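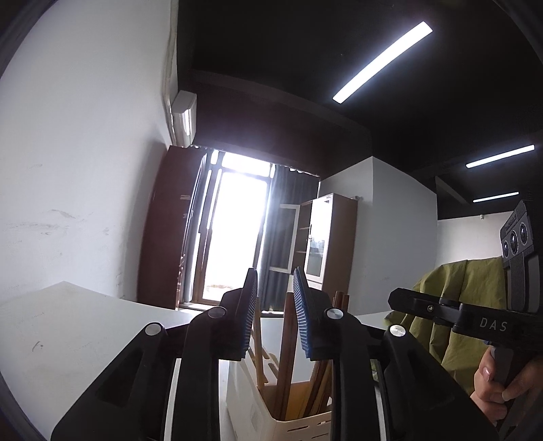
Sketis Print Workshop
Progress report to the Clavia Fund, second period
Project: Listine, a series of screenprints on withdrawn nautical charts
Prepared by Ulla Sjöberg, project lead

1. Status

The project is on schedule for the exhibition and one month behind on the catalog. Spending is within the approved total, with one transfer between lines requested in section 6. Of the five works planned for this period, four are complete and one is being reprinted for the reasons given in section 3.

The grant agreement asks for a report on materials, production, conservation testing, public activity and budget, in that order. Two items carried over from the first report (the storage cabinet and the title list) are covered at the end.

2. Materials

The charts came from the Tanguy map store, which was clearing superseded sheets. We took 130 sheets in one lot. Most are offset lithographs on heavy wove paper. A smaller group is on a thinner, harder-sized paper that behaves differently under water-based ink, and these were set aside at sorting.

Sorting was done by paper weight first and by printed area second. Sheets with tape repairs on the face were rejected for editions but kept for proofing. Penciled course lines and position marks were left in place on all sheets. The first report said these marks would be cleaned off where they crossed the image area. That decision was reversed after two trial cleanings lifted the blue tint of the shallow water along with the graphite. The marks are now treated as part of the support and are noted sheet by sheet in the condition log.

Ink is an acrylic screen ink with a matte base added. The base was increased during the period to bring the surface closer to the flat finish of the gouache studies. A higher proportion of base makes the ink easier to scuff, and the finished sheets are therefore interleaved as soon as they leave the rack.

3. Production

Status of works at the end of the period:

Listine I (Sounding), screenprint on chart, 28 in x 40 in. Complete.
Listine II (Leading Lights), screenprint on chart, 28 in x 40 in. Complete.
Listine III (Foul Ground), screenprint and gouache on chart, 28 in x 40 in. Complete.
Listine IV (Slack Water), screenprint on chart, 25 in x 38 in. Complete.
Listine V (Overfalls), screenprint on chart, 28 in x 40 in. Reprinting.

Registration was the main technical difficulty. The charts have been stored rolled, folded and flat at different times, and no two sheets are square to the same degree. Registering to the paper edge gave an error of up to 3/16 in at the far corner. From Listine II onward we registered to the printed border line of the chart instead, using a clear overlay hinged to the bed. The error dropped to 1/32 in or less on the heavy paper, which is acceptable for this imagery.

Listine V uses five layers, the largest number in the series. After the third layer the sheets had grown across the grain by enough to open a visible gap between the dark shape and its outline. The humidity in the print room was high throughout July and the sheets had not been given time to settle before printing. The remaining layers were stopped. Replacement sheets have been hung in the print room for a week before the first layer, and the layer order has been changed so that the outline prints last and covers any small gap. Two layers of the reprint are done and the fit is good.

The gouache passages on Listine III are applied by hand after printing. They take longer than estimated - close to a full working day per sheet - and the edition was reduced from twelve to eight with the agreement of the Fund's program office.

4. Conservation testing

The first report noted a concern about discoloration of the chart paper under solid areas of ink. Test strips were cut from rejected sheets and printed with each of the inks in use. Half of each strip was masked and the set was placed in a south window.

At the end of the period the uncovered paper had yellowed slightly on all strips. The printed areas show no change that we can see against the masked halves, with one exception. The magenta used in the early proofs has shifted toward orange. It was replaced with a quinacridone magenta before any edition was printed, and none of the finished works contains the earlier color.

Surface pH was measured on ten sheets. The heavy paper reads between 5.8 and 6.4. The thin paper reads lower, down to 5.1 on one sheet, and will not be used for editioned work. We considered deacidification of the whole lot and decided against it, given the risk to the chart tints and the cost per sheet. The finished works will be framed with buffered backing board, and a care sheet will go with each one that is sold or lent.

The window test will continue until the end of the project.

5. Public activity

Two open print sessions were held in the workshop. Participants printed a single layer on offcuts from the rejected charts and took the results home. The sessions were free, as required by the agreement. The second session was oversubscribed and a waiting list is being kept for the next.

A talk on chart engraving and lithographic transfer was given at the Tanguy reading room. The text of the talk will be shortened for the catalog.

The project page on the workshop website was visited 1,374 times in the period. Most visits came in the week after the talk. The page now carries images of the first four works with captions in the standard form (title, medium, support, size).

6. Budget

Expenditure for the period, in dollars:

Screens, mesh and emulsion: 1,420
Ink and base: 510

Both lines are within the approved amounts. The charts were supplied without charge, and the transport line was not drawn on because the lot was collected by the workshop.

We request that the unused transport line be moved to framing. The frame maker has revised the quote upward to allow for the buffered board and for deeper spacers, which are needed because the folded sheets do not lie completely flat. The transfer does not change the total. A copy of the revised quote is attached to the financial return.

7. Items carried over

Storage cabinet. A used flat file was bought in the first period and had to be relined. The drawers are now lined with polyester film and the finished editions are stored in it. Item closed.

Title list. The first report listed nine titles. Two have been dropped, one because the chart it depended on turned out to be on thin paper, and one because the composition was too close to Listine II. The series is now seven works. The numbering will not be changed, and the two remaining works will be Listine VI (Making Tide) and Listine VII (Limit of Survey).

8. Next period

Complete the reprint of Listine V. Target is the third week of the period.
Print Listine VI, three layers, edition of ten.
Print Listine VII, two layers plus gouache, edition of eight. Hand work to be scheduled at one day per sheet.
Photograph all seven works unframed for the catalog.
Deliver catalog text to the designer. The delay reported in section 1 comes from holding the text until Listine V can be photographed. The designer has confirmed that the later date can still be met at the printer.
Hold the third open session, with places offered first to the waiting list.

The main risk is again humidity. A dehumidifier has been borrowed for the print room and a log is being kept at the start and end of each printing day. If the readings stay above 60 percent, Listine VII will be printed before Listine VI, as its fewer layers make it less sensitive to movement in the paper.

Attachments: condition log, test strip record, revised framing quote.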